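Kollik cell: setup notes
Last updated 3 September 2019

Simulated work cell with one six-axis arm and a liquid-handling station sharing a lab table. Load the Zamis scene file first, then the arm.

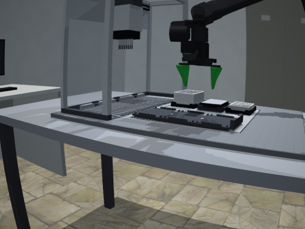
Home the arm before the pipetting head. Travel speed is capped at 80 mm/s near the carrier and 600 mm/s elsewhere. Set grip force to 70 percent for plates.

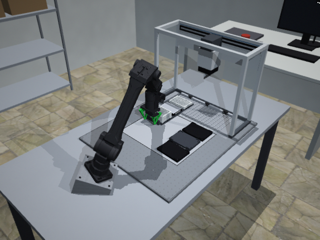
If the fingers drift after a reload, rerun the deck calibration from March. Older Millet configs set joint six to 90 degrees at home and should be deleted.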